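Remise en état de la cellule de pliage, suite

Dans le billet précédent j'en étais resté au démontage du poignet. La cellule est remontée depuis, elle tourne, et je note ce que j'ai fait avant d'oublier, surtout pour les réglages que j'ai dû retrouver à la main.

Rappel rapide pour ceux qui arrivent : la cellule plie des vêtements posés sur un plateau blanc. Un bras, une pince à deux doigts, une petite caméra au poignet. Le bras est un Fedberg d'occasion, le contrôleur vient de chez Joltel, et la pince est une Ongart dont j'ai refait les patins. Tout cela est installé dans mon atelier, sur un châssis en profilés que j'ai déjà déplacé trop souvent.

Le problème de départ était une dérive. La pince descendait trop à gauche du bord visé, et l'écart grandissait au fil de la séance. J'ai d'abord accusé le logiciel, ce qui m'a fait perdre deux soirées. En fin de compte, le support de la caméra avait pris du jeu. Deux vis sur quatre étaient desserrées, et le câble tirait dessus à chaque rotation du poignet.

Pour le remontage, j'ai procédé dans cet ordre. Nettoyage des portées, vis neuves avec frein-filet moyen, serrage en croix, puis reprise du passage de câble. Le câble fait maintenant une boucle plus large avant d'entrer dans la gaine et il est bridé à 80 mm du connecteur. Avant, il était bridé au ras, et c'est ce qui forçait. J'ai aussi remplacé la gaine, qui était marquée à l'endroit où elle frottait contre l'axe 5.

Ensuite, l'étalonnage. Mire posée à plat, une série de poses tout autour, puis calcul de la transformation entre le poignet et la caméra. La première série n'était pas bonne, mes poses étaient trop semblables, presque toutes à la verticale. J'ai recommencé en inclinant davantage et le résultat est devenu stable d'un calcul à l'autre. La distance focale ressort à 1,764 mm, valeur que j'ai recopiée dans le fichier de configuration et aussi sur une étiquette collée à l'intérieur de la porte de l'armoire. La dernière fois j'avais perdu le fichier.

Restait la lumière. C'est la partie que je repousse toujours. Avec un tissu clair, le contour se perd sur le plateau. Avec un tissu noir, le contour est facile, mais tout ce qui se passe à l'intérieur du vêtement disparaît si on règle l'exposition sur le blanc.

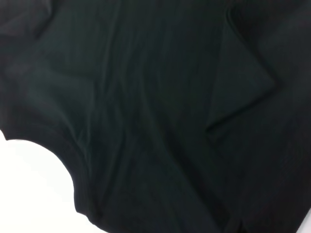 Publié le 04/08/2024 par l'auteur du blog | Rubrique : Atelier

Avec le réglage actuel, j'arrive à lire les plis dans le noir. Le rabat de droite se détache par sa pointe et par un mince trait d'ombre le long de son bord inférieur, et le bord arrondi en bas à gauche est net sur le blanc. Les écarts de gris dans le tissu restent très faibles, et l'image est un peu floue dans les détails fins, mais ce sont surtout les bords qui m'intéressent.

Pour en arriver là, j'ai allongé le temps de pose et laissé le gain au plus bas. Le gain élevé ajoutait un bruit que la détection prenait pour de la matière, et elle me proposait des prises au milieu de nulle part. J'ai aussi coupé l'exposition automatique. Elle changeait de valeur dès que la caméra passait du plateau au tissu, et deux images prises à la suite n'étaient plus comparables. La contrepartie est qu'il faut attendre que le bras soit bien arrêté avant de déclencher. J'ai mis une temporisation, le cycle est plus long, tant pis.

L'éclairage lui-même est une dalle diffuse fixée au-dessus du plateau. J'ai essayé une barre rasante sur le côté : les plis ressortaient beaucoup mieux, mais les ombres portées donnaient de faux bords. Je l'ai laissée en place, débranchée, au cas où.

Côté pince, les patins d'origine étaient lisses. Sur du tissu fin ils glissaient, ou alors ils attrapaient toutes les couches à la fois. J'en ai découpé dans une plaque de silicone de 3 mm, collés puis maintenus par un rivet. Il faut vérifier la hauteur de contact après chaque changement : je descends par petits pas au-dessus du plateau nu, avec une feuille de papier dessous, jusqu'à ce que la feuille accroche. Cette hauteur devient le zéro. Ne pas faire confiance à la valeur de la fois d'avant, même quand les patins viennent de la même plaque.

Pour l'entretien courant, je me tiens à ceci :

Avant chaque séance, chiffon sec sur la vitre de la caméra et sur le plateau. Les peluches noires sur fond blanc faussent le contour.
Chaque semaine, contrôle des vis du support, à la main, sans les resserrer si elles ne bougent pas.
Chaque mois, vérification de l'étalonnage avec la mire, et remplacement des patins s'ils brillent.
Après tout déplacement du châssis, reprise complète.

Je n'ai pas encore réglé la question de l'armoire, qui chauffe. Le ventilateur date d'avril et fait déjà du bruit. J'ai commandé un modèle Bratinov plus gros, il faudra reprendre la découpe de la tôle pour le loger. En attendant, je travaille porte entrouverte quand je reste à côté, et j'arrête la cellule quand je m'en vais.

Prochain billet sur le ventilateur, donc, et sur le fichier de configuration, que plusieurs lecteurs m'ont demandé. Il est plein de commentaires qui ne correspondent plus à rien, je le nettoie d'abord.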